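Subject: Re: [erndale-allotments] Water butts and the new standpipe

Hello all,

Thank you for such a thoughtful message, and apologies for taking so long to answer it. I wanted to go down to the lower plots and look properly before I said anything, and then of course I got talking by the gate and the afternoon went.

> I don't mind the standpipe moving, but those of us below the hedge
> will be carrying cans a long way in July. Could we not have shared
> butts off the roof of the old store instead? My neighbour at Woris
> has a 500 litre one and it sees her through most dry spells.
> Also, does anyone know if the tap will be locked overnight?

On the tap first, as that's the easy one. It won't be locked. There was some talk of a padlock last year, after it was left dripping, but most people water at six in the morning or after supper and we'd only end up with keys going astray.

The butts I am very much in favour of. I paced out the walk from the new standpipe to the bottom plots and made it 34 strides with an empty can, which felt perfectly fine, and then I did it with a full one in each hand and had to stop and admire somebody's sweet peas halfway. The store roof has a decent slope on the side facing the hedge, and the gutter there is sound apart from one joint that wants resealing. If we put 2 butts side by side with a linking pipe, the second would take the overflow from the first, and the ground there is already level enough for slabs.

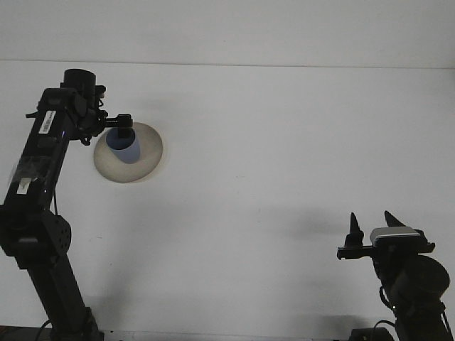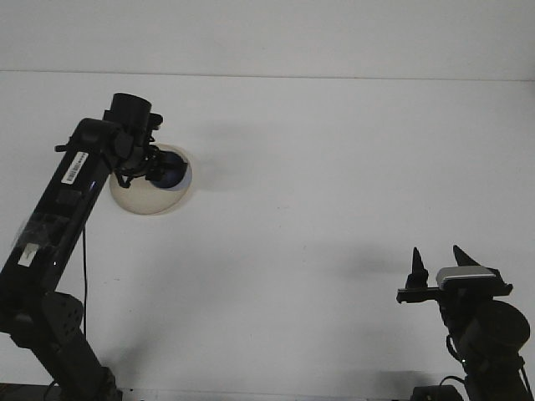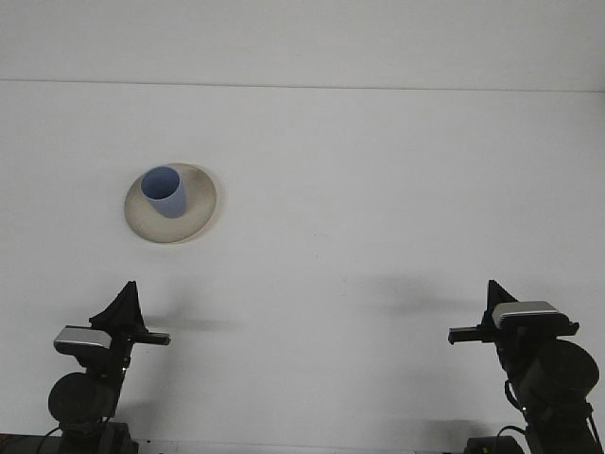

## What it might cost

I asked the yard at Satum for a price on the lot: both butts, stands, the linking kit, a diverter and enough slabs to stand them on. It came to £843 delivered, which made me sit down, I must say! But that was for the fancy ones with the wooden effect, and I'm sure we can do a good deal better with plain green. If anyone is passing the reclaim place on the Yoo road, please do have a look at what they've got in the corner by the fencing, as I've seen old juice barrels there before now and they scrub up beautifully.

## Things still to settle

- Lids. They must have proper ones that fasten, with so many little ones about in the holidays.
- Whether we use the water on salad. I never do, but I know others who always have and are the picture of health.
- Who has a long enough ladder for the gutter. Mine is fine for plums and not much else.
- A hose from the butts, yes or no? I'd say cans only, or the first person down on a hot evening will empty them without meaning to.

Do write back to the whole list with your thoughts, particularly if you're below the hedge, and tell me if I've forgotten anything. I have a tray of spare leeks in the porch as well, pencil thick and ready to go in, so help yourselves whenever you're passing.

Warmest wishes from plot nine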